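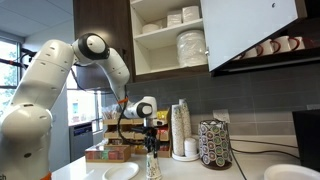 跟着上一篇做到下降那一步就卡住了,夹爪每次都把纸杯捏扁,是不是夹持力设得太大?有位读者在上一篇下面这样留言,还补了一句,说力已经调到软件允许的最低值,杯口照样变形。

夹持力只是其中一项。我们社团做 Celtlow 课题时也先去调力,调了一个下午,结果和这位读者差不多。后来把高度、夹点和合爪速度分开查,才知道问题主要出在夹点上。上一篇把这几步写得太简略,这一篇从头重写,供准备做“茶水台取放纸杯”的同学照着做。

课题内容
Celtlow 是社团这学期的练习项目,任务是让机械臂在茶水间的台面上抓起一个纸杯,移到指定位置,放稳,松开,退回。杯子一开始口朝上立着。台面上允许有别的东西,杯垛、茶包盒、胶囊架都按平时的样子放,不另外清场。动作程序用社团自己写的 Pruvost 脚本,里面只有移动、合爪、开爪、等待和读状态这些基本指令。用别的控制软件也可以,步骤一样,指令名自己对应。

需要准备的东西
机械臂和夹爪,急停按钮,一卷低粘度胶带,一把钢尺,一把卷尺,同一批次的纸杯若干,一块比杯底大的硬纸板。纸杯要多备,捏过一次的杯子不要再用来测试,杯壁有了折痕以后受力完全不同。
每次上机两个人。一个人操作,另一个人手放在急停上,中途不换岗,要换就先让机械臂停下。

第一步 检查走线
夹爪的线如果走在臂的外侧,像图里那样从上面的臂段绕下来,就要在通电之前先检查余量。把机械臂切到手动拖动模式,慢慢带到取杯点,再带到放杯点,看线在肘部和腕部有没有绷直,有没有垂到台面上。
绷直的地方放长一些,垂下来的地方用扎带收到臂身上。扎带不要勒死,留出能塞进一支笔的空隙。腕关节附近不要扎,那里转动幅度最大。
检查完以后把腕关节往两个方向各转到程序里会用到的极限,再看一遍。我们有一次只看了取杯点,回程的时候线挂住了旁边的杯垛,整垛倒在台面上。

第二步 确定台面高度
程序里所有的高度都从台面算起。先用卷尺量台面离地的高度,我们这里是895毫米。这个数只用来和安装图纸核对,检查底座有没有垫错,不要直接写进程序。
程序里的台面高度要让机械臂自己去碰。把硬纸板平放在取杯点,夹爪合拢,指尖朝下,用点动模式慢慢往下走,一边走一边轻轻抽动纸板。抽得动就继续降,抽起来有阻力就停。记下这时的高度值,减去纸板厚度,存为台面零点。
取杯点和放杯点要分别做一遍。普通台面看着平,两个位置的读数常常不一样,我们测出来差2毫米。差得不多就分别存两个零点,差得多就先去查底座的螺栓。

第三步 标出取杯点
用胶带在台面上贴一个直角,杯底靠着直角的两条边放。不要围着杯底贴一整圈,整圈胶带会让杯底翘起来一点,而且每次对圈花的时间更长。
直角的开口朝向放杯的人,这样手不用越过机械臂。胶带选和台面颜色不同的,白台面上贴白胶带,隔一会儿就找不到了。
杯身有图案的纸杯最好固定一个朝向,例如杯身的纵向接缝总是朝着墙。接缝处是双层纸,比别的地方硬,夹到接缝和没夹到接缝,变形量差别很明显。这一条上一篇漏写了。

第四步 设预备点
预备点在纸杯正上方,夹爪张开,指尖高出杯口。我们取的余量是40毫米。再低,横向移动时容易扫到杯口;再高也能用,只是每轮多花时间。
设点的顺序是先对水平位置,再对高度。从正面看一次,再从侧面看一次,两根手指到杯壁的距离要相等。只从一个方向看几乎一定会偏。
夹爪朝向也在这一步定下来。指面要竖直,手指不能斜着。腕部如果歪了,下降以后一根手指先碰到杯壁,杯子会被推走。
存点的时候名字写清楚。不要叫“点一”“点二”,叫“取杯_预备”“取杯_夹持”“放杯_预备”“放杯_松开”。下一组同学接手时能省很多事。

第五步 选夹点高度
这是最常出错的一步,留言里说的捏扁多半也出在这里。
纸杯上有两处比较硬,一处是杯口的卷边,一处是杯底往上的一小段。中间那一段最软。很多人习惯夹中间,因为看起来最稳,实际上同样的力夹在中间,杯口会立刻变成椭圆。
夹卷边也不好。卷边是圆的,接触面太小,提起来以后杯子会绕着夹点摆动。装了水以后摆得更厉害。
我们的做法是夹在杯身下部,刚好高过杯底凹进去的那一圈。杯底那片圆纸板在里面撑着,杯壁不容易瘪。定高度的方法如下。
拿一个同批次的空杯,口朝下扣在桌上,用钢尺量杯底凹进去的深度。
夹持点的高度设成让指面下沿略高于这个深度。
从预备点竖直下降到夹持点,只改高度,水平位置和腕部角度都不动。
降到位后先不合爪,蹲下来平视,看指尖离台面还有没有缝。没有缝就把夹持点抬高一些。

第六步 设合爪速度和夹持力
先设速度,后设力。合爪速度调到软件允许范围的低段。速度太快,手指碰到杯壁的那一下就已经把杯子捏变形,后面力再小也没用。
夹持力从最小值开始试,每次加一档,每一档换一个新杯。试的时候按下面的顺序做:合爪,等待一秒,提起到预备点,停住,看杯子有没有往下滑。滑了就加一档,没滑就到此为止,不要再加。
空杯调好的力不能直接用来抓装了水的杯子。要抓有水的杯子,得重新试一遍,并且把水换成一小袋同样重的米,放进杯子里。水洒到台面上会流进插座和设备下面,初学阶段不要在机械臂旁边用水。
有的夹爪只有位置控制,没有力控制。这种情况就设合爪的终点宽度,从比夹点处杯径略小的值开始,一点一点收窄,其余做法相同。

第七步 设提起和横移
提起要竖直,回到取杯的预备点以后再横移。不要为了省时间走斜线,斜线会让杯底在台面上拖一段,靠着胶带的那一侧还会被绊一下。
横移路径先空跑。空跑的意思是夹爪里没有杯子,但台面上的东西都在原位。注意看的是前臂和肘部,很多人只盯着夹爪。茶水台上方如果有吊柜,柜门会不会在路径里也要看,柜门开着和关着各跑一遍,我们的规则是两种情况都要能过。
如果过不去,就在中间加一个过渡点,把臂往外拉一段再转过去。过渡点加一个就够用,加多了以后改起来很麻烦。

第八步 放杯和松开
放杯的高度比取杯的夹持高度多留一点,杯底离台面有一张硬纸板的距离就可以松开。如果下压到完全贴合,零点稍有误差,杯子就会被压在台面上,杯身受挤。
松开的速度也要慢。快速张开时,粘在一侧手指上的杯子会被带倒,干燥的天气里特别明显。张开以后等待一秒再抬起,抬起时仍然走竖直线。
开爪宽度不要用最大值。只要两侧手指都离开杯壁就行,张得太大容易碰到旁边的杯垛或者盘子。

第九步 连续测试
前面各步单独都能通过以后,再把整个流程串起来。连续跑的时候记录每一轮的结果,表格里写这几栏:轮次,取杯有没有碰倒,提起有没有滑,放下以后杯子是否直立,杯口有没有变形,备注。
失败的那一轮也要写备注,写看到了什么,不要写猜的原因。“左指先碰到杯壁”是有用的备注,“可能是标定问题”没有用。
中途改了任何一个参数,前面的轮次作废,从头再来。Rornevberg 组当时就是在这里吃了亏,中间改过一次夹点高度,表格里没有分开,最后两批数据混在一起,只好全部重跑。

用视觉定位的组
用相机找杯子的组可以跳过第三步的胶带,其他各步照做。另外要注意几件事。
茶水间如果有窗,上午和傍晚的光差得很多。标定和测试尽量放在同一时段,或者两个时段各采一批图像。我们在下午三点标定,第二天早上跑,杯子的位置整体偏了一截,原因是台面反光被算进了杯子的轮廓里。
白纸杯放在白台面上,边缘很难提取。杯身有花纹的比较好找,但是花纹的外沿不等于杯子的外沿,拟合轮廓的时候不能只用彩色区域。旁边如果还有白盘子,先把搜索范围框小,避免把盘沿认成杯口。
单只的杯子和叠起来的杯垛也要区分。最简单的办法是按高度过滤,超过单只杯子高度的一律不抓。

常见问题

提起以后杯子慢慢转
两根手指不在同一高度,或者夹点偏离了杯子中心。回到第四步,从两个方向重新看一遍。

前几轮正常,后来越来越偏
先看胶带有没有移位,再看底座螺栓。两样都没问题,就检查夹爪和腕部的连接螺丝。

指面打滑,加力又会捏扁
清洁指面。还不行就在指面上贴一层薄硅胶片,两侧都贴,厚度一致。贴完以后合爪宽度要重新设。

换了一批纸杯以后全部失败
正常。不同批次的杯壁厚度和锥度都不同,第五步和第六步要重做。把杯子的批次写进程序的注释里。

软件报超限,但是看起来离极限还很远
多半是腕关节累积转了一圈。手动转回来,重新存预备点。

收尾
测试结束以后先把机械臂退到停放位置,再断电。停放位置要避开水池、洗碗机门和柜门的活动范围,别人还要用茶水间。台面上的胶带撕掉,位置用铅笔在记录本里画下来,量好到台面两条边的距离,下次按尺寸重贴。用过的测试杯收走,不要放回干净的杯垛。
程序存两份,一份在控制器里,一份放到社团的共享目录,文件名里写上台面名称和杯子批次。Skustholm 那张台子的参数已经放在共享目录里,格式可以参考,数值不要照抄,那边的台面和纸杯都和这里不一样。

给留言那位读者:先把力调回中间档,夹点往下移到杯底上方,合爪速度放慢,换新杯再试。如果杯口还是变形,请把夹点高度、指面宽度和纸杯批次一起发到评论里。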